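Interior doors: paint them or leave them brown?
Forum: Walls, Trim and Color

hollisporch
May 22, 2026
We closed on a 1970s ranch and every interior door is flat brown. The walls were beige and I want them a muted blue-gray. My husband says the brown doors will look fine against it. I say they will look like leftovers. There are 12 of them counting closets, so I would like to settle this before anybody buys primer. Has anyone lived with blue-gray walls and brown doors for a while?

Ruleck
Yes, four years. Hall and two bedrooms. It was fine. The brown warms up the blue. What looked bad was the trim, which was a yellowish off-white. Once the trim went to a plain white the doors stopped bothering me.

tackcloth_ed
Disagree. Brown doors on a cool wall look dated to me no matter what the trim is. Paint them. Doors are the cheapest thing in a house to change. I did mine with a foam roller and a quart of satin enamel for every 2 doors, two coats each side.

Ruleck
Cheap in money. Count the days. You have to pull them, take off the knobs, scuff, prime, wait, flip, and do it again. And if they are stained wood with an old finish you need a bonding primer or it chips at the latch side the first winter.

hollisporch
They might be stained, they might be painted. I can't tell. The finish is very even and there isn't any grain showing that I can find. How do I check?

tackcloth_ed
Rubbing alcohol on a rag, somewhere low on the hinge side. If color comes off and goes gummy it is latex. If nothing happens it is oil paint or a factory finish, and you sand and use the bonding primer either way. If the paint is original to the house, run a lead test before you sand anything.

Fotini Theodorakopoulos
I would put the wall color up first and leave the doors for a month. People decide about doors when they are still looking at the old beige. Blue-gray changes a lot with the light too. Mine goes nearly plain gray after supper, and next to brown it looks bluer than it did on the card.

Same pairing, low light, for whoever wants to see the two colors together:
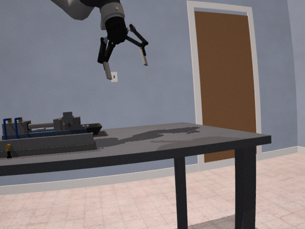 Hirkness says the wall color is the real mistake and the door is being blamed for it. A cool blue-gray in a room with one window will look gloomy with any door, white included. Go one step lighter on the strip and the brown stops looking so heavy.

hollisporch
I thought about lighter. The lighter one on my strip went baby blue as soon as I put it on the wall. I have three squares up in the hall now and that was the worst of them.

Ruleck
Then look for one with more gray in it at the same lightness. Don't go up the same strip. The strips get more colorful toward the top in some brands and it fools people.

tackcloth_ed
Agree with that part. Still painting the doors.

Fotini Theodorakopoulos
Paint a bigger sample too. A square the size of a book tells you very little. I do mine on poster board, two coats, and tape it right up against the door casing so the brown and the blue are touching. Then move it to the darkest corner.

Sodetti
Whatever you do, don't paint only the doors you see from the hall and leave the closets. The last owner of our place did that and it bugs me every day. Also the hinges. Either take them off or tape them properly. Painted hinges squeak and then flake.

hollisporch
Update. Did the poster board. The middle sample with more gray looks good next to the brown, better than I expected — my husband is being polite about it. The trim is the yellowish off-white Ruleck described, so that goes first. Doors stay until October and then we look again.

tackcloth_ed
You will paint them in October.

Ruleck
Put the trim up before the walls if you can. Easier to cut in the wall color against finished trim.

Sodetti
Other way around for me, walls then trim. Depends on which one you tape better.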